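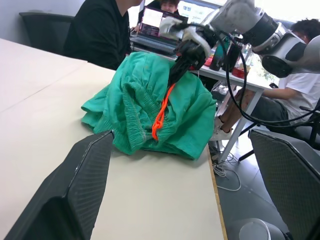 Ticket 647 — Drawstring items, two-arm folding cell
Home | Tickets | Cell Rules | Log out
December, posted by Fendell cell support

Reported: stop at 10:40 on the Iletti cell. Arm A closed on the top of the green garment near the waistband. Force limit tripped at 29 N.

Checked: gripper pads fine, limit set as per the Mabuza handling rules. Log shows over 1,000 picks since the last pad change. Rule 4 says pads get changed at 1,000, so that was overdue.

Cause: pick point too close to the cord. Rule 7 asks for fabric only between the fingers — no cords, no zipper pulls.

Done:
- Pads changed, counter reset.
- Pick point moved along the waistband.
- Gripper cable checked for slack through full reach.

Still open: chairs near the cell. Rule 2 wants seated work outside the marked zone while an arm is powered. Adari to confirm where the line goes. See also ticket 576.

Status: pending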